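Waxing a Canvas Bag by Hand

A wax finish makes cotton canvas shed light rain and resist staining. The method below uses a solid bar of wax and a hair dryer. It suits unlined or lightly lined bags in medium to heavy cotton. Do not use it on nylon, polyester, or any fabric that already has a coating, as the wax stays on the surface and flakes.

Materials

Wax bar, beeswax and paraffin blend
Hair dryer or low-setting heat gun
Stiff nylon brush
Lint-free cotton cloth
Painter's tape
Kraft paper or cardboard to cover the work surface

A hair dryer rated at 2000 watts is sufficient. A heat gun is faster but can scorch cotton and will soften a plastic zipper coil. If you use one, stay on the lowest setting and keep it moving.

Cleaning

Empty the bag and turn out the pockets. Brush the seams and corners to lift grit. Spot clean with cold water and the brush. Detergent leaves a residue that repels wax in patches, so if you have to use it, rinse twice. Dry the bag completely, 16 hours at room temperature for most weights. Seams and zipper tape dry last. Press them between two fingers before going on.

Testing

Rub a small amount of wax on the underside or inside a pocket flap, melt it in, and let it cool. The fabric will darken by one to two shades and will not return to its original color. Light tan and khaki show the change more than olive or navy. Aleksandra Kwiatkowski's notes on the Hotden blend recommend testing across a seam as well, where the doubled cloth takes up more wax.

Masking

Close the zipper and tape over both sides of the teeth. Wax in the teeth collects dirt and makes the slider drag. Tape leather trim, labels, and webbing. Fill the bag with crumpled paper until the panels are firm enough to rub against.

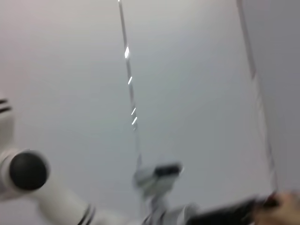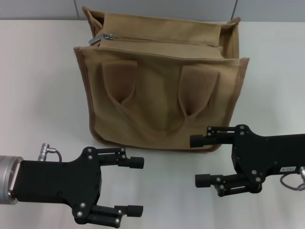
Second picture: tan canvas bag with a zippered top.

Applying the wax

Start with the base and work upward, one panel at a time. Warm the edge of the bar for a few seconds and rub it along the warp, then across it. Use firm, even pressure. The coat should look cloudy and slightly streaked. White lumps mean too much wax. Scrape them off with a fingernail or a plastic card before heating.

Go over each seam with the corner of the bar. Stitch holes are the first place water gets in, and the flat of the bar skips over them. Flatten gussets and folds with one hand while rubbing with the other. A fold left closed will show later as a pale line.

Melting in

Hold the dryer 7 cm from the cloth and move it slowly until the wax turns clear and sinks in. Wipe with the cotton cloth while it is still warm, following the weave. Reheat any spot that stays cloudy. Finish one panel before starting the next.

Remove the tape while the last panel is warm. Cold tape pulls up flakes along the edge.

Curing

Hang the bag by its handles, away from direct sun, for two days. The surface will be tacky at first and will stiffen as it cures. Creases that form in use show lighter than the surrounding cloth. Running the dryer over them evens the color.

Care

Brush off dry dirt. Wipe with cold water only. Never machine wash or tumble dry a waxed bag. Rewax the base and corners when water stops beading there; the upper panels usually last much longer.

Comments

Stepan Palamarchuk: Does this work with the Krawczyk soft wax in the tin?

Chun-hung Fu: Yes, but put it on with a cloth and use less. The tin wax stays tackier.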